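Wistville Boards > TV & Radio > Game Shows

Thread: Pornivus final round, did they change the rules??

kmshek
ok so did anyone else catch last nights Pornivus. Hsu team is up the whole show, then the last round they get ONE wrong and lose it all. When did the steal become full points? Thought it was half.

tallboy_ret
Was always full in the final. Half is the early rounds only.

kmshek
no it was half in August, I rewatched. Ming-te Chou got 982 off a steal and the board had 1,993 up

Resow
Can confirm the 982, have it recorded. Doesnt prove half tho. 982 isnt half of 1,993, do the math

kmshek
close enough, they round down or take off the penalty or whatever

Resow
Thats not rounding lol. There's a penalty for buzzing early, he buzzed early. Watch his hand.

dot_in_wistville
Don't care what the rule is, the last round decides everything and the first 20 minutes is just filler. My mom leaves the room till the wheel comes out.

tallboy_ret
disagree, the picture rounds are the best part. Final is loud and over in 2 minutes

dot_in_wistville
The picture rounds where a kid gets it before the grownups do? every time

tallboy_ret
Yes those. Love those

Kuo-hua Shek (mod)
Merged the other thread into this one. Keep spoilers for tonight out pls, west coast hasnt seen it. Items from both threads so far:

1. Steal points, half or full. Still open. If you have the August episode post the time on the clock when the steal happens.

2. Home version night. Bring your own buzzer, 7 pm, my place. Corner seat goes to whoever is hosting the round.

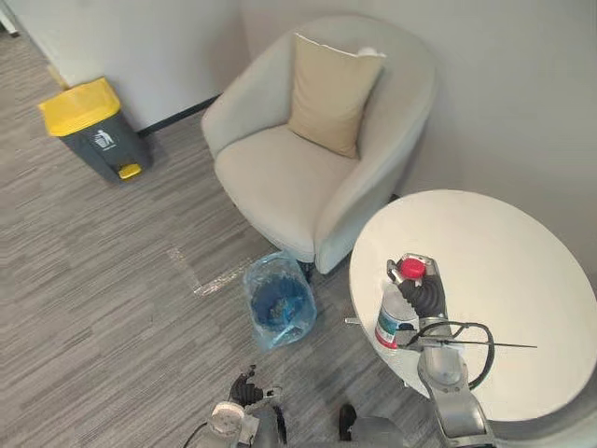 3. Tie breaks. Someone asked what happens if 2 teams finish level. One question, first buzz, no steal. It's in the end credits if you pause.

kmshek
re 1, pulled it up again. Steal is after the second break. And ok he does buzz early. Still think its half

Resow
so you were wrong about the rounding

kmshek
I was wrong about the buzz

dot_in_wistville
re 2 can I bring my sister, she is very loud

Kuo-hua Shek (mod)
yes. she can be on tallboys team

tallboy_ret
hey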